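Message Recall in Regional Business Advertising: Final Report

Project group 4, Marketing Communications module
Submitted July 25, 2023

1. Background

The project was set by the module team in October. Groups were asked to select a local firm with an existing advertising message and to test whether a reworded message would be better remembered by its intended audience. Our group worked with Westell, a supplier of office cleaning contracts in the Nindley area. Westell sells mainly to small employers and advertises by post and in the Nindley trade newsletter.

2. Aim

The aim was to compare recall of the current strapline with recall of one alternative. Sales effects were outside the scope, as the contract cycle at Westell is longer than the project.

3. Method

Two versions of a single-sided leaflet were produced. Layout, typeface, colour and contact details were kept the same. Version A carried the current strapline, which describes the firm's values. Version B stated the service offered and the notice period. A total of 2,000 leaflets was printed by Salholm, divided equally between versions, and posted to addresses on the Westell mailing list. Allocation was by alternate line of the list.

Telephone interviews began 10 days after posting. Each interview used the same script. Respondents were first asked whether they remembered any leaflet on cleaning services, then what it had said. Answers were written down in full and coded afterwards by 2 members of the group working separately. Where the codes differed, the answer was coded as "no recall".

4. Results

Respondents sent Version B were more often able to repeat part of the message. The part most often repeated was the notice period. Recall of the firm's name did not differ clearly between versions. Several respondents sent Version A attributed the strapline to Khurana, a competitor that uses similar wording in its own leaflets.

5. Discussion

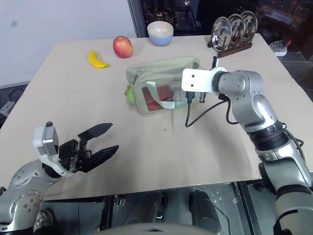 Manju Srivastava commented on the draft that recall of a notice period shows only that the reader took in a fact, and that the report should not treat it as a sign of a stronger brand. We accept this point. The word "effective" has been removed from section 4 and the findings are now given as recall only.

The mailing list is a further limit. It contains past customers as well as prospects, and the two could not be separated. Past customers may have known the current strapline before the leaflet arrived.

6. Recommendations

Westell should state the notice period on all printed material. The current strapline should be checked against those of competitors before the next print order. Any repeat of the test should use a list of prospects only and should record who opened the post.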